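Prestent Case Companion, reviewed
30 January 2023

I do criminal defence work, mostly the kind where the papers arrive in boxes and the trial is a year off, and I have been told by a good many salespeople that their software will give me my weekends back. Prestent's Case Companion is the latest. Our office at Wendside took it on trial in September and I have used it on two matters, one a straightforward fraud and the other a long conspiracy case with a terrorism count attached.

The pitch is simple enough. You load the disclosure, it sorts the documents by date and by who is mentioned, and it builds you a chronology. It also keeps a log of every prison visit and call, with a marker for anything privileged. There is a contract of 22 pages to sign before you get a login. Read it. Clause 8 lets the company keep "usage material" after you leave, and it took three emails to get them to say in writing that this leaves out client documents.

On the fraud the chronology was decent. It put a bank letter in the wrong year because the scan was faint, but I would probably have done the same at eleven at night.

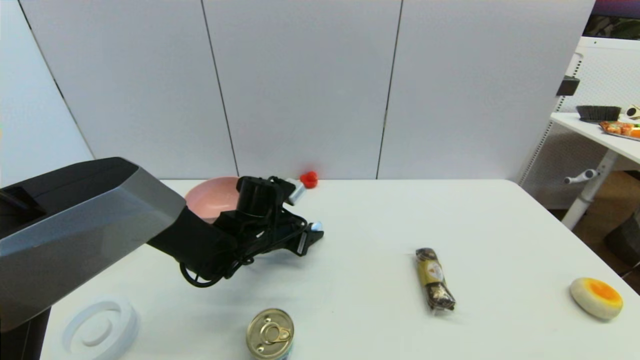 The conspiracy case was another matter. I fed it 500 pages of intercepted calls, all of them in translation, and it treated every spelling of a name as a different person. One defendant became four. You can merge them by hand, and I did, and then the next upload split them again. Support told me this was "expected behaviour". For a case that turns on who said what to whom, I can't call that a small fault.

The privilege marker worries me more. It is a tick box, and the box is empty unless you remember to fill it. I moved a batch of 50 notes from one folder to another and the ticks vanished from the lot. No warning came up. Anyone who has had an argument with the Crown over whether a conversation with a client was protected will know why I went cold.

I tried Zitwood's version of the same thing last year, and it is uglier and slower, but everything starts out privileged and you have to clear it yourself. Yang is cheaper than either and does search only. Its search is good.

Prestent's has a nice clean layout, I will give it that, and the print-outs go down well in conference. The phone app I used once.

Would I pay for it? For fraud and other paper-heavy work, perhaps, with a second pair of eyes on the dates. For anything involving translated calls or sensitive client notes, no. We have let the trial lapse and I am back to a spreadsheet and coloured tabs.

Two stars out of five.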